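Home | Notes | Files | About

Brush Shelf: notes and data card for my calligraphy brush list

3 comments · Share

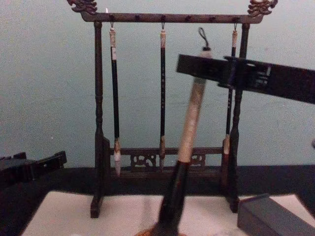 I started this list because I kept buying the same brush twice. I'd come home with something slim and black-handled, very pleased with myself, and find its twin already hanging by the desk. So in July I sat down with a pot of coffee and typed up everything I own or have on loan, and it grew into the file you're looking at now (547 rows, which is silly for one household, but a lot of them are ink notes and practice sessions).

**What's in it**

- `brushes.csv` is the main one, 184 rows. One row per brush, including the retired ones I can't throw out.
- `sessions.csv` has the rest. Date column is month only, I never wrote down more than that.
- `labels.txt` is whatever was written on the handle or the sticker, typed as well as I could manage. My reading is slow and there are gaps!

**Columns, quickly**

`handle` is the color and any wrapping. `tip` is the hair as it looks to me when it's hanging up: white, tan, brown, mixed. I don't guess the animal unless the seller told me, and then it goes under `seller_says`. `loop` is yes or no. `size` runs from 2 to 5 and it's my own scale, so please don't try to match it to a shop chart. Anything bigger than my scale gets `L`, and those are the ones you hold with your whole arm.

`maker` is mostly Lorow and Dellevus, with a handful of Ravn from the years when I could still find them. Blank means no idea.

**About hanging them**

People ask me about racks more than they ask about the data, so okay. I like a wooden rack with proper hooks, two posts and a heavy enough foot that it doesn't walk when you grab something in a hurry. Dragons on the ends are a matter of taste (mine is yes). Carving down low collects dust and I clean it with an old soft brush, row 61, retired.

Tips down, always. Rinse in cool water until it runs clear, squeeze gently with your fingers, shape the point and hang it up. Leave the plastic tube off while it's damp. Those long soft ones take ages to dry right up at the base, so give them a whole night before you put them in a roll.

The big ones I check for the cord loop before anything else. A fat brush with a tired loop will come down at three in the morning and you will think somebody's in the house.

**Known problems**

Rows 90 to 97 were entered by Troels Hedegaard while I was making dinner, and he used "beige" for everything from cream to cardboard. I've fixed some of it. Irnex inks show up under two spellings in the sessions file. A few paper labels have come off over the years and those brushes have a question mark in the label column.

**Using it**

Copy it, change it, make your own. If you spot a label I've misread, leave a comment with the row number and I'll fix it next time I open the file.

Shares 12 · Previous | Next | Back to top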